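Search this site
Type and press enter

Term project report: how a pop group sells an album before anyone's heard it
5 May 2019

So my project follows Didarell, the five-member group who put out their second album, Clerkumness, this term. I'll admit I was a fan before I started (my supervisor Gerrit Stevens made me write that down on page one of my notebook), but I tried to keep it fair!

What I wanted to know was how the label, Gauthier, spread out its teasers and whether fans talked more about the photos or the music clips. I followed the fan forum for 10 days before release and saved every comment under the official teaser threads, which came to 712 once I'd thrown out the doubles. Godfrey Shirima from my tutorial group read a batch of them separately so we could check we were sorting them the same way. We mostly were — the arguments were over sarcasm.

The label released two sets of photos. The first was all grey coats and empty train platforms, and the second was bright colours, paper crowns and a very silly picnic. Fans went wild for the second one, but the theories were nearly all about the first. People were zooming in on the station clock and matching the time to track lengths, and one thread went on for days.
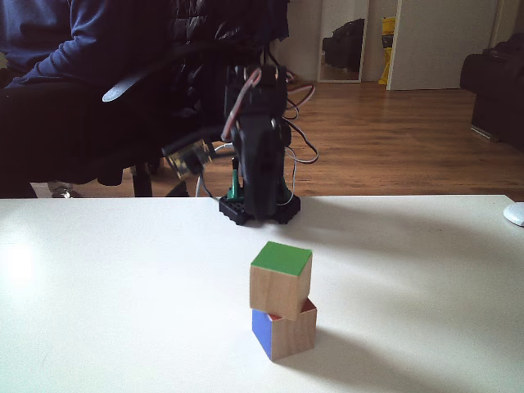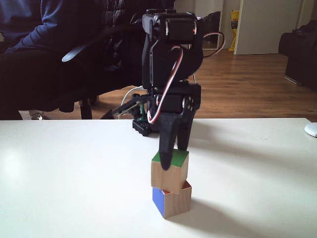 The music clips were a different story. Most comments under those were short, a lot of hearts and capital letters, and hardly anybody mentioned the lyrics. The exception was the clip of Drandau, the slow single, where people started writing out the chorus and arguing over a word in the second line. My favourite comment just said "is it harbour or harder, I need to sleep".

If I did it over I'd start earlier, and I'd look at comments in other languages too, as my sample was English only. I'd also like to go back in June and see whether the clock theorists are still at it. My sorting sheet is in the appendix, along with Godfrey's notes on the ones we couldn't agree on.

2 comments
Share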